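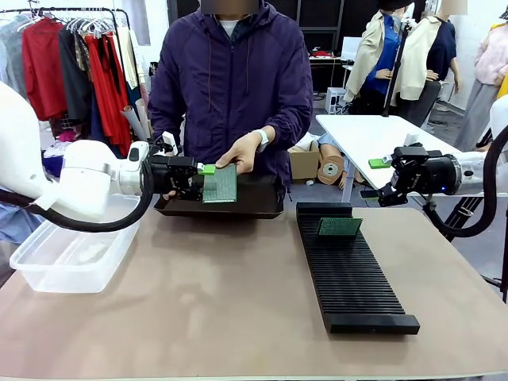 The repair workshop of Sonum is on the second floor of a former textile school, and the stairs are narrow. The woman who runs it asked me not to print her name, as her customers know her voice from the telephone and this is enough for her. We spoke on a Monday, with tea, before the first deliveries came.

She has worked with circuit boards for most of her life. First she tested them at Getora, a factory for elevator controls, and later she began to repair the old ones that the factory did not want to see again. I asked her what is the most common damage. I expected she would say heat, or water.

"Storage," she said. "People take a board out of a machine and put it in a drawer with screws. Then they put another board on top. After one year they send me both, and they ask why I am expensive."

In her workshop the boards stand in black racks with narrow slots, one board in each slot. She is strict about this. A board which lies flat collects dust, she explained, and a board which leans on another one gets scratches on the traces. When I asked if a simple plastic box would not do the same work, she shook her head.

"A clear box is good for the bags and the labels. I like to see what is inside. But for a bare board I want a slot. It should touch the rack only at its two edges."

She showed me how she teaches new people to hold a board. The fingers go on the edges, never on the middle. The first week they practice with boards which are already dead, and they move them from the tray to the rack and back again until their hands become quiet. Some of them find it boring. She told me that she does not mind, and that she was bored also.

The numbers are written on the boards with a soft marker, on a small paper label. The last finished one on the day of my visit was 1641. Number 1642 was waiting for a relay from Esex, the supplier she has used the longest. The relay was late and she called them two times while I was there.

"They are nice people. They are never in a hurry," she said, and did not explain more.

I wanted to know how many boards she still keeps for spare parts. She thinks the shelf in the corridor has space for 1000, but she would not like to fill it. Every September she goes through it with a colleague and gives away what has no use. A part of it goes to the technical school in Dmytriv, where the pupils learn to solder on them.

We talked also about cleaning. She uses a soft brush and a little alcohol, and she waits 30 minutes before the board goes back in the rack. Old boards lose some of their green color with time, she said, and customers often worry about it. In her opinion a pale board can be perfectly healthy.

"I have seen very shiny ones that did nothing."

At the end I asked what a person should do at home, with one board from a heating system or a radio. She took a moment to answer. Keep it in an antistatic bag, she said, and put the bag upright between two pieces of cardboard. Write on the bag what machine it is from.

"Please write it the same day. Everybody believes they will remember."

Then the bell rang downstairs, and she went to see if it was the relay.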